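Canvas bags: how to keep them clean, in shape and easy to find

In our home the canvas bags multiplied during one winter. In January I took all of them out from the hallway closet and put them on the floor, and it was a sad view. Crumbs, old receipts, one onion. Since then I follow a few habits, and I write them down for other people who have the same closet.

Empty the bag the same day

Turn it inside out over the sink or the balcony and shake it strongly. Pay attention to the corners at the bottom, where flour and sand collect under the seam. An old dry toothbrush is good for this. If the bag carried meat or fish, wipe the inside with a cloth and a little dish soap, then leave it open overnight.

Washing

Read the label before anything else. Cotton canvas can shrink, and the first wash is the worst one. I wash by hand in cool water with a spoon of liquid detergent, and I do not soak longer than 50 minutes. Black bags I wash separately, inside out. The color goes out mostly on the folds, so do not twist the bag to get the water out. Roll it in a towel and press.

If the handles have a lighter color than the body, try first a wet white cloth on a hidden place inside. When the cloth becomes gray, the dye is not stable and it can travel to the handles. In this case clean only the spots.

Lint on black fabric is a separate trouble. A sticky roller works when the bag is fully dry. I had one from Sovano which left glue in summer, so now I use a slightly damp rubber glove and stroke in one direction.
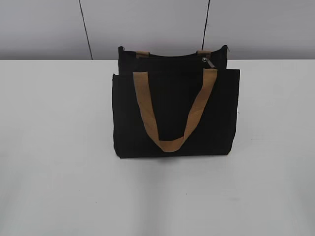 Drying is the moment when you decide the shape. Pull the side seams straight with your hands, open the bottom and stand the bag on a flat table. If it falls, put a rolled towel inside until the fabric is nearly dry. Let the handles hang free. When they dry folded under the bag, they keep the fold for weeks, and ironing it away is boring work.

Do not dry canvas on the radiator. The side that touches the metal becomes hard like cardboard.

Handles

Look at the stitches where the handle meets the bag, as this is where a bag usually breaks. A loose thread should be cut, never pulled. If the stitches are opening, sew a small square with a cross inside, using strong polyester thread. The Gruber thread in my box is number 3070, a light brown, and it is fine for tan straps. Use a thick needle and a thimble, the webbing is tough.

Where to keep them

I keep three bags standing in a Nirkent box without lid, one behind the other like files in a drawer. The big ones are folded in three and go on the shelf. One bag stays always in the car, and this one I forget to wash.

Do not store them in plastic. Mine got a smell of basement after one month, and it took two washes with a little white vinegar in the rinse before it was gone.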